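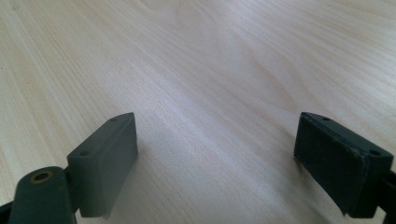 Progress Report: Clikdale Adult Reading and Study Room
Submitted to the Avness Fund
January 31, 2026

1. Purpose of the grant

The Avness Fund awarded this grant to extend evening opening at the Clikdale branch library and to offer reading support to adults who left school early. This report covers the period from the signing of the agreement to date.

2. Attendance

The study room recorded 1,577 visits during the period. Enrollment in the reading course reached 97 learners against a target of 100. The shortfall reflects a late start at the Dramlow site, where the heating contract had to be reissued. Three further learners have asked to join the next intake and will be enrolled once their intake interviews are complete.

Learners at Clikdale have asked for more help with official letters, tenancy forms and written job applications. Two sessions were changed to meet this request, and the tutors have revised the course outline accordingly. 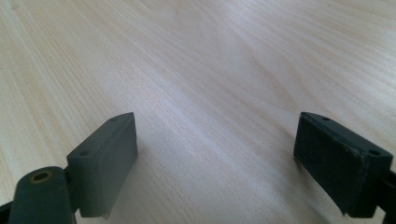 Light wood tabletop with wavy grain.

3. Staffing

Both tutor posts are filled. The Dramlow post was vacant for five weeks, and classes there were combined with those at Clikdale while recruitment took place. Bus fares were paid for learners who had to travel. All tutors have completed the safeguarding course required under the agreement.

4. Spending

Spending remains within the approved budget, with one variance. The book allowance is underspent by $3,000 following a delay in the order placed with Manalastas, the supplier of large-print readers. We request permission to carry this sum into the next period. No transfer between budget lines is proposed.

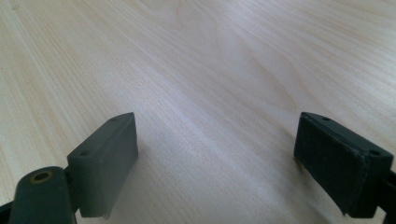 Pale wood surface, grain detail.

5. Next steps

The second intake opens in April at both sites. Large-print readers will be issued to learners on enrollment. A short survey of learners who left the course before completing it is being prepared, and its findings will be attached to the final report.

Mortimer Benavides
Program Manager, Clikdale Library Services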